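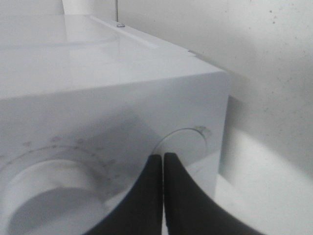
Fig. 4. Housing, top surface and front corner.

4 Setting up the Skestimar facial steamer

Read section 2 (Safety) before starting. The Skestimar is supplied by Trodico for use in treatment rooms by trained staff. It must not be used on a client until the test run in 4.3 has been completed.

4.1 Positioning

1. Place the base on a level, heat-resistant surface or on the Schwaiger trolley (supplied separately). Lock both front castors if the trolley is used.

2. Leave a clear gap of at least 6 cm behind the base. The rear vents draw air during the cooling phase.

3. Check that the mains lead reaches the socket without being stretched. Do not use an extension lead.

4. Fit the steam arm into the collar and turn it clockwise until it clicks. The arm should move up and down with slight resistance. If it drops under its own weight, tighten the collar ring by a quarter turn.

CAUTION: Do not place the steamer below shelving or wall cupboards. Steam will damage painted and laminated surfaces.

4.2 Filling the tank

1. Switch off at the mains and remove the plug.

2. Lift the tank straight up by its handle. Do not tilt it while it is still seated on the valve.

3. Fill with distilled water to the MAX line. The tank holds 355 ml at this level. Tap water, filtered water and mineral water must not be used.

4. Wipe the underside of the tank and replace it. Press down until the valve seats.

NOTE: Do not add essential oils, toners or herbal preparations to the tank. Aromatic products go on the felt disc in the nozzle cap only (see 5.4). Damage to the heating element caused by additives is not covered by the warranty.

4.3 Test run

1. Turn the nozzle away from people, mirrors and electrical equipment.

2. Plug in and press POWER. The green lamp flashes while the element heats.

3. When the lamp stays lit, press STEAM. An uneven flow and some spitting are normal during the first use.

4. Let the steamer run until the flow is even, then for a further 2 minutes.

5. Press STEAM again to stop. Wait for the fan to stop before switching off at the mains.

6. Empty the tank and the drip tray. Discard the water.

If the nozzle is still spitting at the end of the test run, the tank has probably been filled above the MAX line. Empty it, refill and repeat from step 1. If spitting continues, do not use the unit. Contact the supplier.
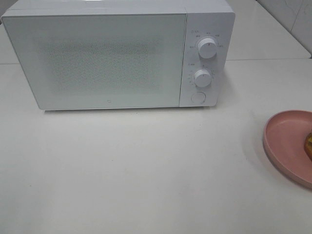

4.4 Setting the working distance

The distance between nozzle and face depends on skin type and on the treatment that follows. Measure it with the folding gauge stored in the base. Do not judge it by eye.

Normal or oily skin: gauge fully extended, steam level 2.

Dry skin: gauge fully extended, steam level 1.

Sensitive skin: gauge fully extended plus one hand's width, steam level 1. Stop at the first sign of discomfort.

Do not steam skin that is sunburnt, broken or affected by active rosacea. Do not steam on the same day as a peel or waxing. Complete the client record card before each first treatment and keep it with the consent form.

WARNING: Risk of scalding. Always start the steam with the nozzle turned away from the client and bring the arm into position once the flow is even. Never leave a client alone while the steam is on.

4.5 Setting the service counter

The counter records the number of steam cycles. It is set to zero at the factory. If the base unit has been exchanged, the counter must be set by hand to the figure shown on the exchange slip.

1. With the unit in standby, hold down POWER and STEAM together until the display shows "Cn".

2. Use the plus and minus keys to enter the figure.

3. Press POWER once to save.

The service lamp lights after 3,000 cycles. The steamer can still be used to finish the treatment in progress but should then be taken out of use until the valve seal and element have been inspected. Seal kits are listed in the Trinditz spare parts sheet under "Steam, valves".

For daily descaling and cleaning of the nozzle, go to section 5.

Issue date of this section: 2019-09-12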